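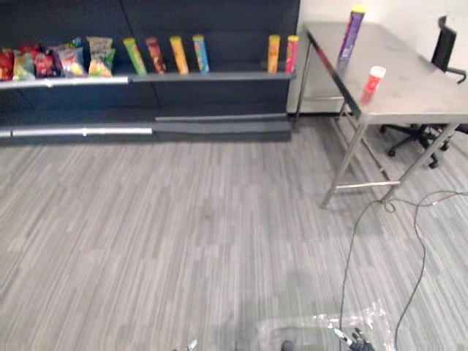

*Snack bags on the upper tier, with the bottom tier left empty.*

## Week 5: Margin and markup (please don't mix them up!)

Notes for the Friday group, June 26, 2020. Bring your calculator, and bring last week's sheet too if you never handed it in.

I mixed these two up for my whole first year in a shop, so no shame if you do. Markup compares your profit to what you paid. Margin compares the same profit to what the customer paid. Same dollars, different thing underneath.

Say you buy a case of crackers for $10 and sell it for $15. Your profit is $5.

- Markup: 5 ÷ 10 = 50%
- Margin: 5 ÷ 15 = 33.3%

So when a supplier tells you "you'll make fifty percent on this," ask which one they mean! I've sat through plenty of sales pitches where they meant the bigger-sounding number (it's always markup).

### What goes wrong

Let's use our pretend-budget shop, Toltus, from the December case. Monthly rent is $340. If the whole shop ran on crackers at that price, how many cases would pay the rent? Divide the rent by profit per case, 340 ÷ 5, and you get 68. A few of you divided by the selling price last time and got a much cheerier answer. Sorry, the cracker people need their ten bucks first.

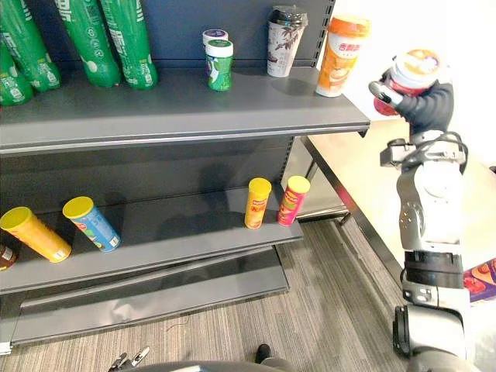 **Dana Wilhoit**

### Discounts

I love this part. Take 10% off those crackers and the price drops to $13.50. Your cost hasn't moved, so the profit is now $3.50, and you've given away 30% of it. Now the rent takes 98 cases (97.14, and you can't sell a bit of a case, so round up).

A sale can still be worth doing – old stock, slow month, something you want people to try – but work it out on paper first.

### For next time

1. Redo the rent problem with a cost of $9 and the same selling price.
2. Read the Ereo handout, just the first half. The second half is about sales tax and we'll do that together.
3. Find the margin on an item with 100% markup. Show your steps, please!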